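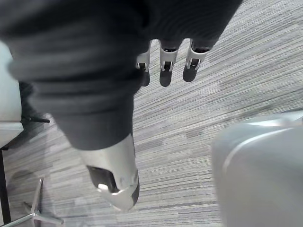 Robot hand with fabric cover, partly open over striped carpet.

Workshop Tips > Robots > Safe Handling
Wednesday, October 24, 2018, by the Runora workshop desk
Last updated: November 2018

Before you clean or adjust a robot hand, please switch off the arm and remove the plug. The stop button alone is not enough. Our rule at Runora is to wait 100 seconds after this, and only then to touch the fingers.

Keep your own fingers out of the space between thumb and fingers, also when the power is off. Wipe the finger pads with a cloth which is a little damp. Do not spray any liquid into the joints.

The fabric cover should be checked every 14 days. Look for holes and for threads that can go into a joint. Wash it by hand and let it dry fully before you put it back.

Small screws are easily lost on a carpet, so lay a light sheet on the floor first. Write each check in the log, with date and initials.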